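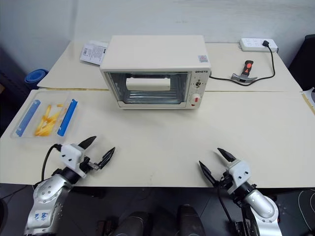

Kunar的开放日我本来不想去。三月里这类活动太多，门口发一个布袋，里面一本宣传册，走完一圈只记得盒饭的味道。这次是Imelda Cabrera硬塞给我一张票，说他们的“小户型厨房”展区值得看，票价162，含一杯咖啡。我对“小户型厨房”四个字一向怀疑，多半是把东西摆得很开，再告诉你它们不占地方。试用间那张桌子倒比宣传册老实一些：奶白色的小烤箱靠后放着，里面的烤架上搁着一个白色的卷状东西，前面的透明塑料托盘里堆着薯条，两边各夹一个蓝夹子。电源线从烤箱右侧出来，横过桌面才够到角落里的白色插线板，旁边还躺着一把锤子。谁家台面这么用？可话说回来，我家台面差不多就是这么乱，只不过锤子换成了开瓶器。

讲解的是Rogelio Gatchalian，人很客气，语速太快。他反复讲小烤箱“一机多用”，烤面包、烤薯条、热剩菜都行。我问他薯条和面包能不能一起烤，他说“理论上可以”。我最怕听这句话。薯条要铺开才脆，堆成一堆进去，中间那层多半是软的，这一点我在家里吃过不少亏。再说那个烤架，一根一根的金属条，细薯条直接放上去肯定往下漏，得另配烤盘。烤盘要不要单买，他翻了一会儿资料，让我去问前台。

前台说单买，248。

隔壁Brisby的摊位卖的是收纳，我多站了一会儿。店员拿着封口夹演示，说夹住袋口能保鲜。我家抽屉里的夹子少说有三个牌子，用久了弹簧都会松，她说他们的不会，那就等用上一年再说。最便宜的一套收纳盒573，我摸了摸盖子，盖得不算紧，又放回去了。

中午碰到Alfredo Castillo，他已经下单了一台烤箱，780，说有现场价。我问现场价比平时便宜多少，他没查过。我们站在走廊里喝那杯含在票里的咖啡，味道很淡，杯子倒是挺烫手。

下午还有一场关于厨房动线的讲座，我听了前半段。主讲人建议台面上常用的电器不要超过两件，插座要装在电器正后方。这个我同意，电线横在桌上，切菜的时候总要绕着它走，擦桌子也得先把线拎起来。可租房的人哪能随便挪插座？我举手问了，回答是可以用插线板。好吧。

回家以后我量了一下自己的台面，小烤箱放得下，放下之后就没地方切菜了。烤箱先不买，等Alfredo那台用上一阵，我去他家吃一次薯条再决定。想去的朋友建议上午到，试用间下午排队很长，停车从南门进。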